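Detcombe Makers forum > Workshop builds > Bin picking arm, parts sorting

Bivik
October 24, 2026

Carrying on from the thread I started in May. The arm is bolted to the end bench and the wrist camera works. It's meant to pick salvaged bits out of the orange bin and put them in trays. Plain blocks are fine, 20 out of 20. Real parts are another matter. The solenoid is the worst, as the fingers either catch the wires or push the body along the plastic. Boards are hit and miss.

I think most of it is glare. The bin is shiny and the reflections come out brighter than the parts do. I have 831 pictures labelled so far and the detector still marks the bright patches as objects.

Wrist camera views, solenoid first and then the red board with the green terminal block:

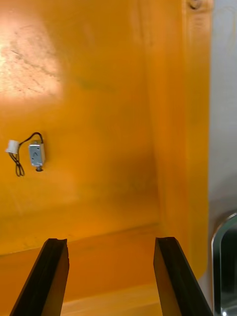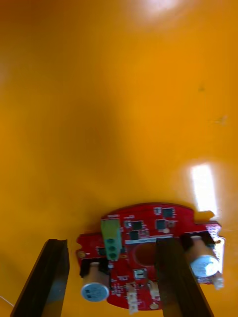

Clarkness: I wouldn't label any more until you've sorted the light. Move the lamp off to one side and put a sheet of baking paper in front of it. It took me one evening on my own arm and the false hits nearly all went.

Matei
Disagree. Light helps but the bin is the problem. Get a matt grey one, or line that one with felt. Orange plastic throws colour onto everything as well, so a red board in there is asking a lot of a cheap camera.

Clarkness
Felt will snag. Bivik is already catching wires, and the fingers have square ends.

Matei
Thin rubber mat then. Same idea.

Bivik
I'd like to keep the bin because the shelf is cut to fit it. Can try a mat in the bottom, but parts end up against the sides too — would I need to line those?

Matei
Yes, at least the back wall.

Clarkness
Do the lamp first, it costs nothing. Also, which way are you closing on the board? If it's flat across the middle you'll be pressing on the chips. I go for the edges and keep the force low, 2 on my scale where blocks get 4.

Bivik
Same force for everything at the moment. I'll split it by part type. Lamp tonight if the bench is free, and I'll run the solenoid again before I buy any mat.

Matei
Fine, but keep the old pictures so you can compare. And tape the solenoid wires to the body for the first runs.

Clarkness
Agree with the tape.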